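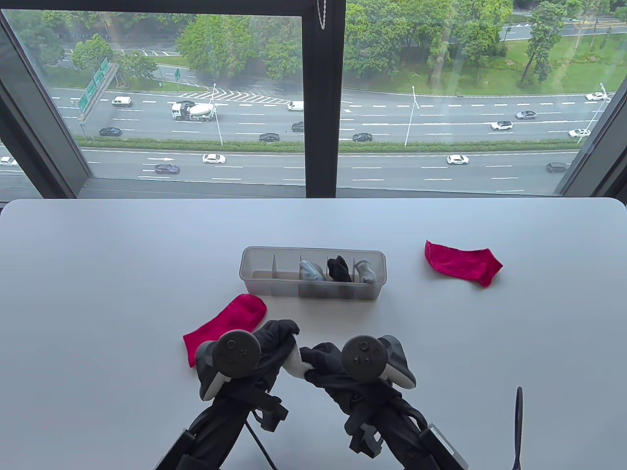
Socks, a sorting box and a very busy road.

How does a story get to be a book?

I read a lot, and when I was small I thought a writer typed "The End" and the book popped up in the shop the next morning. Nope! It takes ages.

Let's follow a made-up-world story called Nava, set on a planet where it only rains at night. The writer's first go is called a draft. Hers was 145 pages long and she wrote it 3 times (I get grumpy rewriting one page of homework).

Then comes the editor, who reads it and asks questions. Why is the queen cross? Where did the dog go in chapter six? An editor doesn't write the story, but a good one spots all the holes in it.

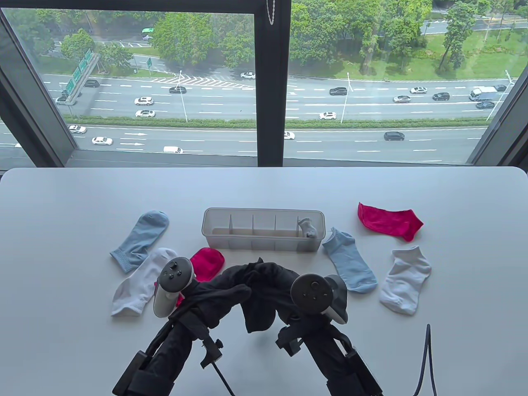

One reader from Gitby wrote in to ask: do writers get upset when an editor wants to take bits out? Sometimes, yes! I would. But they can talk it over, and the writer can say no.
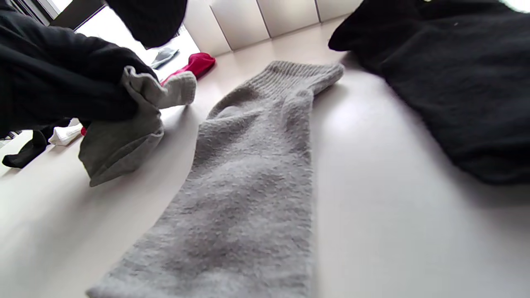 Printing and selling

After that a proofreader hunts for spelling mistakes, an artist does the cover, and off it all goes to the printer. The first batch is called a print run. Nava had 600 copies, which is small, and they went to bookshops in Skellberg and Hisberg in September. Then the writer visited the shops to read a chapter aloud and sign copies. Go to one of those if you can, and take a question with you.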